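Fendley opens its first clothes swap room, and you're all invited

23/11/2019 - for immediate release

I'm not much good at press releases, so forgive me if this one rambles a bit. I run Fendley, the little mending and alterations shop on Brivura Street, and I've got some news I've been bursting to share: we're opening a swap room upstairs! Doors open at ten, entry is free, and you can bring up to four things to swap on each visit.

The idea came out of our trial in October. I'd put up one rail at the back of the shop with a handwritten sign, thinking a few regulars might leave a cardigan or two. By the end of the month 136 people had dropped something off and 517 pieces had come through the door (I wrote every one of them down in a school exercise book, which is now full). The poor rail gave up in the second week and had to be propped against the radiator.

So when the rooms above the shop came free, I rang the landlord the same afternoon. Declercq, the joinery firm two doors along, built our shelves out of offcuts and charged us only for the screws and the varnish. Bronarix, who do the lettering on half the shopfronts in town, painted the sign on the stairs - it's a lovely deep green and I keep going out to look at it.

How does it work? You bring your clothes in clean, we give you a paper token for each one, and you spend the tokens on whatever you fancy. A coat costs two tokens, everything else costs one. Tokens don't run out, so if nothing takes your eye this time, pop them in your purse and come back. Children's clothes are on their own shelf and you don't need tokens for those at all, just take what fits.

We can't take underwear, swimwear or shoes, I'm afraid. Small holes and missing buttons are fine! I've got a biscuit tin of buttons that goes back to my first year in business, and I'd much sooner sew one on than see a good shirt go in the bin.

One small plea. If you're sorting things out at home, please fold them before you bag them up, jumpers and tops especially. Lay the thing flat on the bed, sleeves in, bottom up to the top, and it'll arrive in a state that somebody wants to pick up.
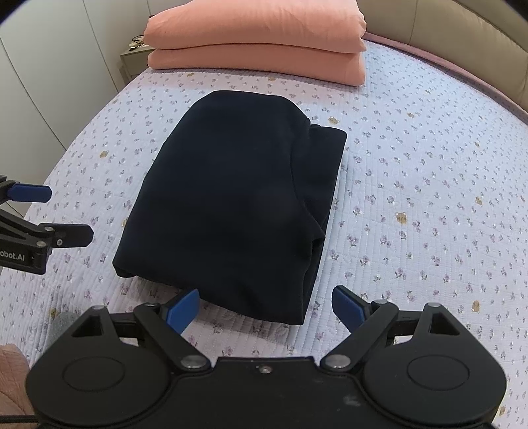
Heavy knits should never go on hangers, by the way. They drop at the shoulders and you end up with those funny little points, and I've spent more hours than I'd like steaming them out.

There'll be a mending table by the window too, with two sewing machines and a box of threads that anyone can use. I'll be there most mornings to help with zips and hems, and there's no charge for a quick question. Proper alterations are still done downstairs at the usual prices.

We've printed 300 tokens to start with and I've got the stamp ready if we need more. The stairs are steep, so if they're a trouble to you, ring the bell at the counter and I'll bring things down for you to look through.

For photos, interviews or a nose round before we open, call in at the shop or leave a note through the door. The kettle's usually on.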